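Gremedel Guest Room: Bedding and Upholstery

Gallery, page 2

This page covers the soft furnishings at Gremedel, a small rental unit managed by Urrego. The notes record fabric, color and condition at changeover in January. Hard furniture and lighting are on the next page. Item names follow the Petasus inventory sheet, so "panel" means any upholstered upright and "cloth" means any loose textile under bed size.

The main mattress is listed as item 15. Covers are washed separately from loose cloths, on a cool cycle, with the spin limited to 800 rpm. Cloths are folded after drying and stored by color. Pale fabrics show lint from the blue set, and mixed loads should be avoided.

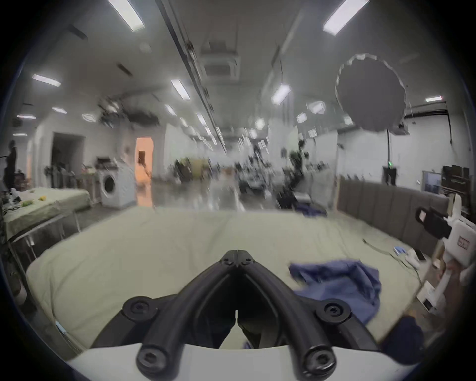 Mattress area with gray channel-tufted panel. Two blue cloths on the surface, the nearer one in a loose heap. Washing machine at the back left.

The vertical channels in the panel collect dust. Vacuum from top to bottom with the narrow brush, then wipe with a damp microfiber cloth. Do not use spray cleaner on the gray fabric. A test patch treated with Sosik foam left a ring that took two passes to remove.

Slight wrinkling in a pale cover is acceptable between stays. Pull the cover tight at the corners first, then along the long sides. Small items and cables come off the bed before it is made up.

Replacement covers are ordered through Urrego. Allow around 2 weeks for green and cream; blue is normally in stock.

Next: Shelving and storage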